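Pusport Pet Fountain Help Desk
Ticket: Pump stops overnight, cat refuses to drink from bowl
Opened by: Ginevra Palumbo
Status: Open, waiting on customer

Ginevra Palumbo wrote:

Hi! I have the Tadora fountain, the one with the ceramic top, and I'm at my wits' end with it (so is the cat). It runs fine all day and then sometime in the night it just quits. I come down at 6 am and there's Biscuit sitting in front of it yelling at me like I turned it off on purpose. She will not touch a bowl. I've tried three bowls, a mug and my good soup plate. She wants moving water or she wants nothing, and the vet has already told me she needs to drink more because of her kidneys, so I can't really wait her out.

What I've done so far:
- took the pump apart and cleaned the little wheel with a toothbrush
- new filter (old one was pretty slimy, I'll admit)
- filled it right up to the line before bed
- different outlet

Still stops. If I unplug it and plug it back in, off it goes again, happy as anything. I got it in November so it should be under warranty, right?

Kevin Arboleda (support) wrote:

Hi Ginevra, thanks for all the detail, and sorry Biscuit is giving you an earful! Yes, you're covered. The warranty is 2 years. Before I send a pump out, could you check two things for me? First, is the adapter plugged straight into the wall or through a power strip? Second, look at the back of the base for a tiny slide switch. One side is steady and the other is night mode. It's really easy to bump when you're cleaning.

And could you attach a picture of the switch, if you can get at it?

Ginevra Palumbo wrote:

OK so there IS a switch, and it was on night mode. I felt like such a dope. I slid it back, went to bed feeling very clever, and at 6 am: yelling. So that wasn't it, or wasn't all of it. It's plugged straight into the wall now, before that it was on the strip with the toaster.

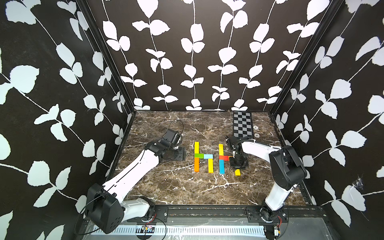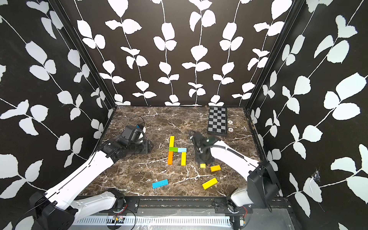
Black walls with white vines and leaves, brown marble-patterned tabletop (both attachments)

Kevin Arboleda (support) wrote:

Thanks, I've got two attachments on the ticket. I don't have the back of the base yet, so when you get a minute please send one of the switch and one of the label underneath. The label has the batch code and I'll need that for any replacement.

Meanwhile, how hard is your water? Scale on the shaft can make a pump run fine for hours and then seize up once it's warm. Soak the pump in half white vinegar, half water for an hour, then rinse it really well. Cats hate the smell, so rinse it again after that.

Ginevra Palumbo wrote:

Oh, our water is like liquid chalk! The kettle is a disgrace. I did the soak and a bunch of white flaky bits came off the shaft, which I hadn't pulled all the way out before because I was scared of snapping it. Put it all back together and it's much quieter. I didn't even know it was loud until it wasn't.

First night: it ran all the way through!! Biscuit drank for ages and then walked wet feet over my mail. Second night it stopped again, at 4 am (I was up anyway, so I heard it go).

I'll get you the label tonight. I have to empty the whole thing to turn it over and she's asleep up against it right now.

Kevin Arboleda (support) wrote:

One good night out of two tells me the pump is probably worn. No rush on the label, let her sleep. I've put a new pump aside for you and it'll ship when I have the batch code. I'm leaving the ticket open for 14 days, and you can just reply to this thread.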